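Friday, late

Too wired to sleep so writing this instead. Choir week. Concert is in eight days and the Lougher still isn't right, the whole middle of it sags like an old couch and Glenys knows it and we know it and she has stopped yelling, which is worse.

Day in order, before I lose it.

Up at six. Cold. Heater ticking. Toast standing up. Ran the alto line in the car with the windows up, the bit where it goes down by a semitone when every instinct says whole tone. Got it four times out of five on the ring road and then lost it completely at the lights next to a bloke in a ute who was definitley watching. Kept going. Too far in to stop.

Work was work. Sumathi swapped me the Friday late so I could get to rehearsal, owe her one, must not forget. Two Fridays in a row now. Bring her some of the lemons.

Rehearsal 7 till past ten. The hall at Vurnport has new lights, very white, everybody looks seasick. Cold feet again, wear the thick socks next time, WRITE THIS DOWN. Started with the Stalta because it's easy and cheers people up. Basses flat by page three. Tenors there in force for once, five of them, although one was somebody's brother and I'm not sure he was singing. Then the Lougher from the top.

So. The Lougher. Problem is breath. She's marked it no breaths from bar 30 to the end of the verse and says stagger it, breathe when your neighbour isn't, and what happens is we're all so polite we wait for each other and then the whole row goes at once. Massive gulp. Sounds like a pool filter. Haf and I have a deal now, I go on the odd bars, she goes on the even. Worked twice. Third time I forgot which I was.

And the other thing is the Welsh. I can do the sounds one at a time. I can do the double L if I have a run up. Can't do it on a top note, softly, at the end of a long phrase with no air left. Tudur wrote it all out phonetically for us back in March and I've lost the sheet. Had it on the fridge. Not on the fridge. Not behind the fridge either, had the torch out. Asked Haf for a photo of hers and she's lost hers too!! Between us, no Welsh.
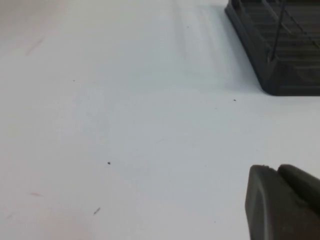 Sioned Powell thinks we shouldn't be using the phonetic sheets at all. She said so at the tea break, fairly loudly, that you end up singing the spelling, and that if we'd all learned it by ear from the start we'd have it by now and wouldn't be staring down at our folders for the loud bit. Get the recording, sing along while you do the dishes, throw the paper out. I said some of us have thrown the paper out already. She didn't laugh. But I think she's right, annoyingly. The verse I know best is the one I got from listening to her in the row behind.

So new plan. No paper. Recording on in the car both ways, one verse per day, the last verse twice because it's the one people remember.

Tickets. Glenys read out the numbers at the end while everyone was trying to put their coats on. 671 sold across the two nights, which is a lot for us. Lougher arrangement cost more than planned, plus hall hire, plus the harpist's travel from Belatham, so we need to clear 3000 dollars and we're on 2426. Raffle will do it. Raffle always does it. I'm down for a prize and have nothing. Lemons?? Can you raffle lemons. Could do a hamper, lemons on top, tin of shortbread, that candle from Christmas I never lit. Ask Mum if the candle was from her first.

Black shoes need heels done. Did I say that already. Black shoes, heels, Monday at the latest. Also the folder has to be black and mine is navy and apparently navy shows up under lights. Tudur has a spare with a dodgy ring. Fine.

Home at eleven, ate leftover pasta cold out of the container. Cat furious. Sang the last verse to her at half volume in the kitchen and got the double L on the top note, clean, no run up, only witness a cat. Tried it again straight off and it was gone.

Haf just texted. She's found her sheet. It was in her glovebox under the rego papers, been there since the weekend away. Wants to know if I want a photo. Told her no, I'm doing it by ear. Then thought about it for as long as it took to brush my teeth and told her yes.

Sheet has arrived. Her writing is all over it. Next to bar 30 in capitals, EVENS. So I'm odds. Good. Odds. Lights off, alarm set for seven, shoes by the door so I see them.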